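A shelf for the cactus

In September I moved my desk to the brighter side of the room, and I thought it was a good moment to do something about the wooden rack. For a long time I had put on it whatever was in my hands. Keys, letters, a cup. My friend Junpei Tsuchiya has the same kind of rack at his home in Condville and his looks calm, so I asked him how he does it. He wrote back only four words: "Take things off it."

So I took everything off. Underneath I found again what I liked when I first saw it, the pale boards with a honey colour in the grain, and the narrow slats with dark gaps between them. I had forgotten the slats completely.

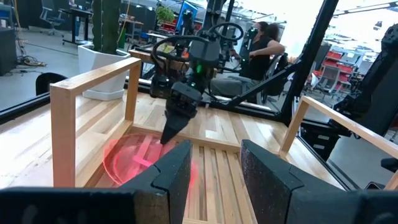
I wiped it with a soft cloth and a little soap, and afterwards with a dry one. Between the slats I used an old toothbrush, and it took me most of the evening. I don't use oil. I tried oil once on a cutting board and it stayed sticky for weeks, maybe I used the wrong one.

Then came the more difficult question, what may come back. I made a small rule for myself: one thing that is green, one thing that is only a shape, and the rest stays empty. The green thing was easy. I have an artificial cactus in a round white pot, and it forgives me everything, also my holidays. For the shape I chose a little open frame of light wood. There is no picture in it and I don't plan to put one. I like to look through it to the other side of the room.
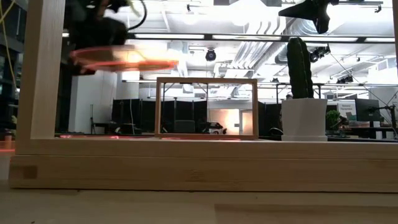 What I would still like to change

The cactus is quite tall for its neighbour, and I may try it lower down. I am also looking for a small tray for the keys, which now live in my coat pocket. Junpei says a saucer is good enough.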